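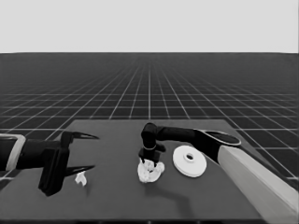 Figure 1. Two simulated arms at the table, with the right gripper holding a white part.

Flidudeo: Teaching a Two-Arm Robot by Remote Control
Project report, Lowri Wogan

1. Goal
The project was to record a set of demonstrations for a two-arm robot in simulation. In each one, a person drives both arms by remote control and tries to put small white parts together on a table. The recordings are used later to train a policy that copies the person.

2. Setup
I used the Sketinik simulator on a lab desktop. Each arm follows a hand controller, and the trigger opens and closes the gripper. Arm joint angles, gripper opening and all camera views are saved at every time step. The scene is gray with a plain table, so the parts are easy to pick out.

3. Recording
I recorded 48 demonstrations in September. I threw out 13 where I lost a part off the table or the controller dropped its connection. The longest one I kept has 1057 time steps. Most of the extra length is me waiting with one arm while I moved the other.

Depth was the hardest thing to judge. From the side view I often closed the fingers too early. I got better when I switched to a view that looks out between the fingertips. In Figure 2 the gear part lies between the two tips and the disc is farther up the table, near the other gripper.

Figure 2. View past the fingers of one gripper. 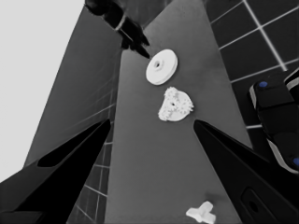 4. Problems
The hand controllers drift after long use, so I reset them after every 3 demonstrations. Small hand shakes also end up in the data. I tried a smoothing filter, but it made the arms lag and I turned it off for the final set.

5. Next steps
Train on the remaining recordings and compare with the scripted motions from the Jemska project. I would also like a second person to record, as all the data so far has my habits in it.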